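发件人：Dirk Lindemann
收件人：桌面机械臂爱好者列表
主题：Re: Fovton 的夹爪套件到底值不值得买？

Quan 写道：
> 大家好，我看 Fovton 那套桌面机械臂的夹爪套件挂在店里有一阵子了，
> 列表里好像只有 Dirk 提过一句说他在试。我手上已经有臂，缺的是夹爪、
> 腕部相机和配套的录制软件，三样正好打包在他们的套件里。
> 想问三件事：
> 1. 夹软的东西行不行？我要夹的是鞋，还有布袋。
> 2. 软件在普通电脑上跑得动吗？
> 3. 走线烦不烦？我上一套 Prullholm 的臂，线天天被自己绞住。
> 先谢过，不急。

Quan 你好！

拖了几天才回，因为我想多跑几轮再说话，免得误导人。你问鞋，巧得很，我这两周折腾的就是鞋：从鞋盒里把运动鞋拿出来，再放回去。挑这个活儿是因为它看着简单，做起来哪儿都别扭，鞋帮是软的，鞋底是硬的，鞋带还到处甩，盒子又是纸板的，碰一下就跑。我觉得拿来考一个夹爪再合适不过了（我太太觉得我是闲的）。

先交代一下数字，省得后面有人问。到昨晚为止我录了 122 段，删掉 2 段录到一半软件自己退出的，剩下的全留着，好的坏的都有。套件是我自己掏钱买的，跟 Fovton 没有任何关系，他们也不知道我在写这封信。

桌上干活的样子，连同腕部相机看出去的视角，都在这儿了：

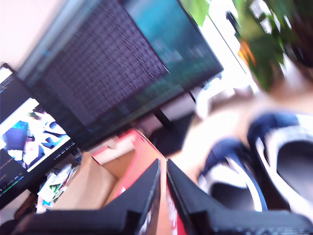
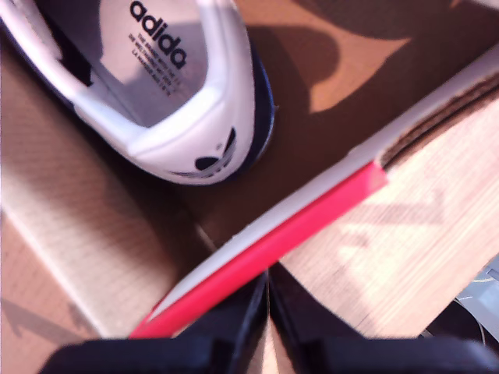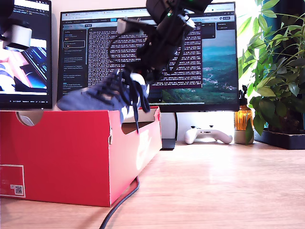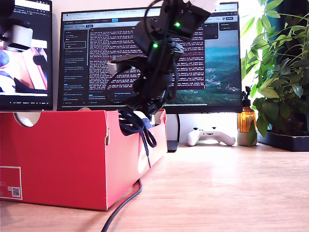

一、夹软的东西

能夹，而且比我预想的稳。两根手指是黑色的，又宽又平，这种形状夹螺丝钉大概会让你骂人，夹鞋倒是挺舒服。我试下来，最好下手的地方是鞋跟到鞋带那一片，那儿有骨架，手指合上去鞋不会瘪。第三张就是这么夹的，鞋头朝下斜着，鞋带垂在盒沿上。鞋带这东西真讨厌！我后来专门录了一批把鞋带塞进鞋里的，又录了一批随它挂着的，想看看训练出来有没有差别，结果还没出来，等有了我再发一封。

夹力在软件里可以调，默认值偏大。网面鞋我建议往下调两格再试，皮面的就随便了。布袋我没试过，不敢乱讲。手头有只 Ferero 的帆布袋，下回可以拿它练练手，你要是有兴趣我录几段给你看。

还有一点，从盒子里往外拿，难的其实是下去那一步。盒壁离手指很近，稍微偏一点就蹭到纸板边。第二张是腕部相机往盒子里看的样子，鞋跟上的三叶草标都看得见，可是盒沿就在手指尖前面，光和影子又切得一块一块的。我头几天老是在这儿撞，后来把接近速度放慢了一档才好些。

二、软件和电脑

我的机器不新，配两台显示器，一台放相机画面，一台开终端和浏览器，跑得动。录制的时候终端里日志刷得飞快，基本没法看，建议你把日志级别调低，默认那个级别纯粹是给开发的人自己用的。安装说明写得马马虎虎，有一步漏了，要先装驱动再插线，顺序反了它认不出相机，我为这个白白浪费了一个晚上。

相机画面本身，静止的时候很清楚，臂甩得快就糊。第一张就是，屏幕上的字一个也认不出来。画面还会跟着手腕歪，刚开始看录像我有点晕，习惯了就好。糊的那些帧我没有剔，想先看看留着会不会影响结果。要是列表里哪位有经验，请务必告诉我，我很想知道你们怎么处理。

光线也提醒一句。我的桌子靠窗，旁边还摆着一大盆绿植，太阳一出来桌面右半边就亮得发白。自动曝光反应偏慢，从亮的地方转进盒子里，要等一下才缓过来。想要画面整齐，拉上窗帘，或者晚上录。我懒，没拉。

三、走线

这个我得说句不太好听的。线是够长，可是套件里配的线夹太少，你看第四张，盒口那儿一团深色的线就搭在那里，臂上也绕着好几圈。我至今没有真的绞死过，但是每次手腕转大角度我都提心吊胆的。比你那套 Prullholm 好不好，我没用过，没法比。我的土办法是多买一包魔术贴扎带，每个关节前后各扎一道，中间留个松的弯。扎太紧更糟，别问我怎么知道的。

指示灯倒是做得不错，绿灯在臂上很显眼，隔着桌子一眼就知道舵机有没有上电。

四、价钱和售后

我买的时候是 1,201，含运费，现在店里多少你自己看一眼，听说六月会调价。只买夹爪不带相机和软件也行，不过单买折算下来不划算。售后我只联系过一次，问那个驱动顺序的事，隔天上午回的，态度好，答案也对，就是说明书到现在还没改。

所以你要问我值不值：你是夹鞋、夹袋子、夹这类有点大又有点软的东西，我会买。要是你主要夹小零件，先等等，他们说有一套窄手指在做，什么时候出没说。

对了，你那条臂腕部的孔距是多少？套件里的转接板只配了两种，下单之前最好量一下，把尺寸发给我，我拿手上的板子帮你对一对。

Dirk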